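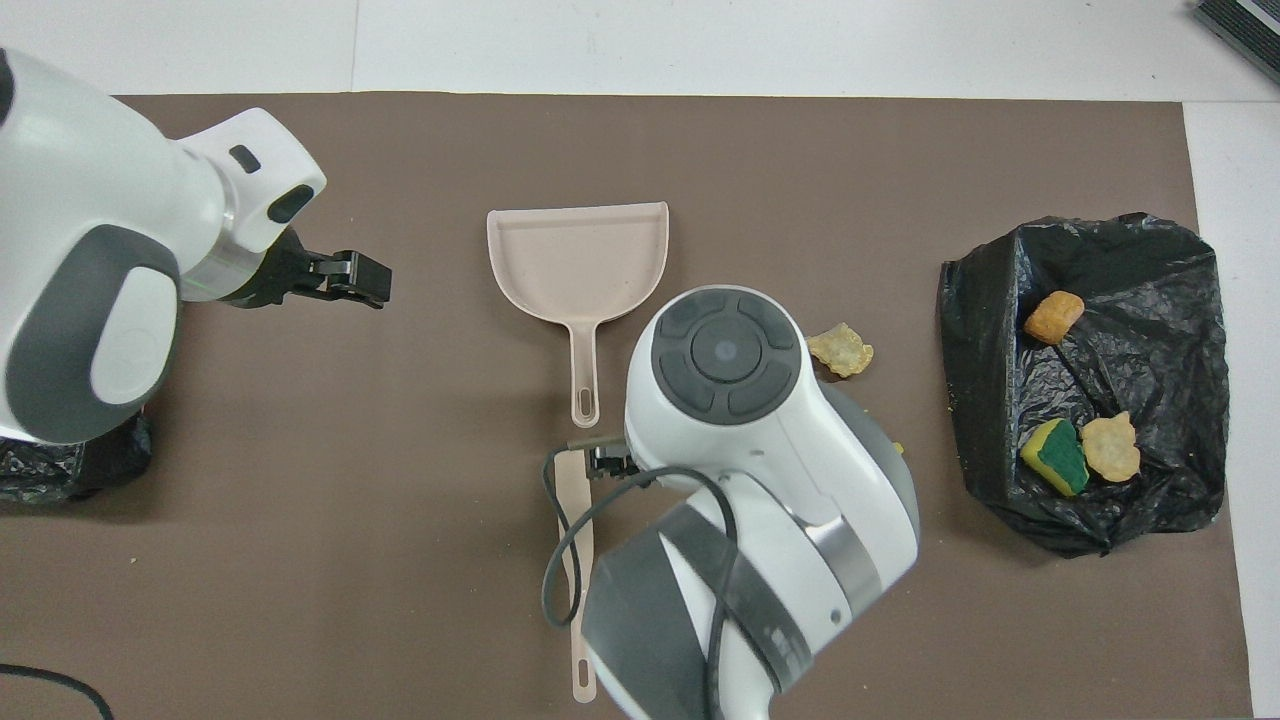 PRE-RUN CHECKLIST, TWO-ARM BENCH (SWEEPING TASK)

Home | Bench Rules | Checklists | Sign-up | Old Projects | Contact

Skundau Robotics Club. Fill in one sheet per session, in pen. Write OK, NO or N/A and then a comment if you have one. "Fine" is a comment only if you sign it.

Sheet filled in by: Hermine Lehner
Session: Thursday, start 4:10 pm
Task: dustpan and brush, crumbs to open bag
Program: Tollimska, the one with the slow approach

SECTION A. BEFORE POWER

A1. Emergency stop within reach of the person running the arms, and that person knows it is theirs.
OK. Tested twice. Agreed out loud who was holding it, which took longer than the test.

A2. Arms bolted down, no play at the base.
OK. Left and right both solid. I leaned on them. The old comment on this line says "wiggles a bit, probably the table," and I have left it there as a monument.

A3. Mat flat, no folds, corners down.
OK. Brown mat only. The gray one slides, and whoever keeps putting it back on the shelf marked GOOD MATS should come and see me.

A4. Cables clear of the whole path of both arms.
NO at first look. See comment.
Comment: The black cable on the near arm loops over the arm, comes down its left side and crosses the brush handle. The arm can do the short stroke like that. It should not be asked to do the long one. Re-route over the top of the arm, leave a hand's width of slack at the wrist, then run the joint limits by hand before anybody touches the start key. The thin cable in the near left corner of the mat also needs to be checked each time. It lies where people like to put their elbows.
Rechecked 4:35 pm: OK.

A5. Table clear of drinks, phones, homework and snacks that are not part of the task.
OK, with the usual argument. Crackers on the mat are equipment. Crackers in your hand are a violation. If you cannot tell which kind you have, put it on the mat.

SECTION B. GRIPPERS AND TOOLS

B1. Fingers open and close fully, both arms, empty.
OK. Left is quicker than right. Has been since March. Eberhard (the spare gripper, named before my time, please stop asking) is in the drawer if either one sticks.

B2. Finger tips clean.
OK after wiping. Nugget breading gets in everywhere. A dry toothbrush works. The dry toothbrush is labeled and is not to go home with anyone.

B3. Brush seated in the gripper, handle straight, does not twist when pushed with one finger.
OK. Pink handle running down the mat toward the operator side. Push test passed on the second go. On the first go I got a quarter turn out of it, so close the gripper again after the brush has been set upright and do not trust the first grab.

B4. Dustpan placed by hand for the start position: wide lip toward the far edge of the mat, handle toward the operator.
OK. It is close to the near arm, closer than I would like, with its right side tucked in beside the upper part of the arm. For the first stroke that is allowed. If you are running the lift, move it a few inches left and write down that you did, or the next team will spend an hour debugging your kindness.

B5. Nothing hanging from the slot in the dustpan handle.
OK. Last term there was a key ring on it. It traveled further than the crumbs did.

SECTION C. THE MESS

C1. Debris is from the approved list: crackers, nuggets, one kitchen sponge.
OK. The sponge is the green and yellow one. Please do not add things to the list because they are funny. Rice was funny. We were still finding rice at the spring open house.

C2. Debris placed where the plan says.
Partly. There is a cracker piece on the mat just right of the near arm's control disk, plus a crumb a little lower, next to the arm. The piece is a fair target. The crumb is too small to score and too close to the arm to chase. Leave it for the hand vacuum. I have watched a team give up a clean run to go after something that size, and the arm ended up pushing it under itself with great dignity.

C3. Bag open, flat, mouth wide enough to drop into without aiming.
OK. Black bag, right side of the mat, opened into something like a rectangle. A nugget, the sponge and a cracker piece are in it. Please do not tape the edges. Tape holds the bag down beautifully and then the sponge sticks to the tape.

C4. Spare bags off the mat.
NO.
Comment: There is a crumpled black bag at the left edge, right under the base of the left arm. I have made this comment on three sheets now and am thinking of having it printed. Loose plastic and a moving joint are the one combination on this bench that I will stop a session for. Take it out, fold it, put it on the shelf. If it was left there for convenience, it is convenient mostly to the arm.
Rechecked 4:40 pm: OK, folded by somebody with an apologetic expression.

C5. Food used for the task is thrown out at the end of the day.
To be done at close. The breaded items do not keep. They look as if they keep, which is worse.

SECTION D. FIRST POWER AND DRY RUN

D1. Both people behind the line, hair tied, sleeves up, no lanyards.
OK. One lanyard removed under protest.

D2. Buttons on the near arm's disk respond, each one pressed once.
OK on all four, and the center. Press with a finger. A pen cap has been tried.

D3. Home position reached by both arms without contact.
OK. Left gripper stops open above the mat with clear air below the fingers, left of the dustpan. Good.

D4. Slow run, no debris contact, one complete stroke.
OK. Brush went over the bare mat and stopped short of the pan lip. Hermine happy, or at least quiet.

D5. Stop button pressed in the middle of a stroke, both arms halt.
OK. Do this every session. I know it was fine last time. Last time is not on the bench.

D6. Log file opened and named before the first real run.
OK. Named with the date first. We have 153 logs from last term and more than half of the names are some version of "final." One is called "final real use this." It is empty.

SECTION E. SCORED RUNS

E1. Score sheet and timer ready.
OK. Timer is the kitchen one, since the tablet goes to sleep during the exciting part.

E2. Competition rules printed and on the bench.
OK. Wumia Cup rules, the new version. Differences from the old ones, for those who read only checklists:
- Sweeping counts when the item is past the lip of the pan. Touching the lip is a nice try.
- Both arms must be used. Holding the pan still is use. Waving is not.
- A hand on the mat during the run ends the run, including a hand that was "just fixing the bag."

E3. Step count under the limit.
OK. The current program is 2864 steps against the limit, with room left for the lift. Whoever took out the double pause at the top of each stroke, thank you. Whoever put it back on Tuesday night, I have a copy.

E4. Grip force set to the brush value and not to the sponge value.
OK. Brush value is 426 on our scale. Our scale means nothing to anyone outside this room, so do not quote it to the judges again. The sponge value is much lower. A brush held at the sponge value turns slowly in the fingers and paints the crumbs to the left. A sponge held at the brush value becomes thin.

E5. Second person watching the cable and only the cable.
OK. It is a dull job and I do it myself when I can. Say "cable" and nothing else. "Um, is that supposed to" is too long.

SECTION F. CLOSE OF SESSION

F1. Arms parked, power off at the wall.
F2. Brush and pan washed, dried, back on the hook together. They are a set. They were bought as a set.
F3. Bag tied and taken to the outside bin. The inside bin is for paper and regret.
F4. Mat wiped from the far edge toward you, then under the arms with the hand vacuum.
F5. This sheet in the folder, on top of the others, face up.

OPEN ITEMS CARRIED TO NEXT SESSION

1. Cable on the near arm: needs a proper clip on the upper housing. Velcro is a stopgap and has been one for two terms.
2. Mark the start position of the dustpan on the mat with chalk. No tape (see C3, the principle is the same).
3. Somebody to own C4. If there is no name here by next session I will write in the name of whoever is standing closest to the bag.
4. Order toothbrushes.

Cleared to run: yes, after rechecks at A4 and C4.
Signed: H. Lehner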